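About Odeck

Odeck tries out robot grippers for people who are about to buy one and would like to be talked out of it first. We also do arms, wrist cameras and the controllers that are supposed to get all of these on speaking terms. Our office is in Pirham, over a shop that sells bathroom tile, and visitors who end up among the faucets have gone in by the wrong door. Ours is the gray one.

The company was started by Akihiko Kaneko and Kazuhiro Nishimura, who met at Ullside, a packaging firm where they had adjoining desks and opposite opinions. Akihiko had been asked to choose a gripper for a packing line. He read the brochures, picked the one with the best numbers, and spent the following winter apologizing to people. Kazuhiro had recommended a different one. It would have been worse, and he has been told so.

What bothered them both was how hard it was to find a plain comparison. Every maker tests its own hand on its own favorite object, usually something rigid, clean and shaped like a handle. Customers tend to own other things: bags of washers, sponges, a carton that got rained on. So we rented the floor above the tile and began with foam.

We are still fond of foam. It is cheap and light, and it forgives a bad grasp just enough to let you see what kind of bad it was. Squeeze too hard and the block keeps a record. Squeeze too little and you're on your knees looking under the bench. Our bench is marked out in blue tape, which Kazuhiro lays down himself and will lay down again if you stand there admiring it crooked.

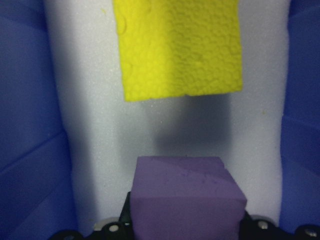
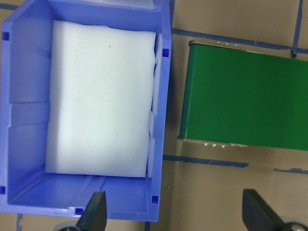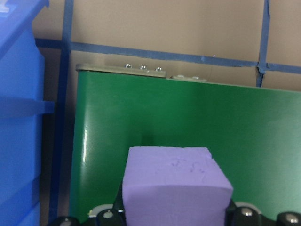
Foam work on the gripper bench, from the wrist camera.

A standard comparison here takes 546 grasps per gripper. We arrived at that number by arguing, and it has held up better than most things we arrived at that way. Each grasp gets a line in the log, with the approach, the closing force, the camera view and a comment. The comments are supposed to be technical. "Sulked" is used a good deal and we have stopped taking it out.

We swap one part at a time. If the fingers change, the arm, the camera and the controller stay put. This is slow, and clients sometimes ask if we could change everything at once and save a week. We could, and then we'd send you a very handsome chart that meant nothing.

Camera trials get the same treatment. A view from the wrist is wonderful right up to the moment the thing you're holding blocks the thing you want, so we try several mounting positions before we say a kind word about any of them. Controllers are mostly judged on how they behave when a cable comes loose at four in the afternoon.

So far we have put 61 grippers through the bench. The log stands at 3,204 pages, printed, at Akihiko's insistence, and kept in binders along the north wall, where they have done a lot for the acoustics.

Our longest-running job is the Núñez project, a comparison of two-finger grippers for sorting soft goods. It was booked for a month. The first report came to 1,186 lines of results and one line of advice, and the client wrote back to ask for more of the second. We took the point. Reports now open with what we'd buy if it were our money, followed by what annoyed us about it, and the tables go at the back for the people who like tables. We are those people, so the tables are good.

A few practical matters. We don't sell grippers or take commission from anyone who does. Makers are welcome to send us hardware and are just as welcome to have it back. If your gripper does badly, you will hear it from us before your customer does, and Kazuhiro will make you a coffee while you read, though you may find the coffee has its own reliability problems.

Visits are by appointment, mornings for preference. Bring the object that's giving you trouble, and bring more than one of it. Please don't bring eggs. We did eggs in November, and the tile shop has asked us to give them some notice next time.

Join us

We're usually looking for one more person who can wire a connector, write a clear sentence and be wrong in front of others without going home early. Write to the Pirham office and tell us about something you dropped.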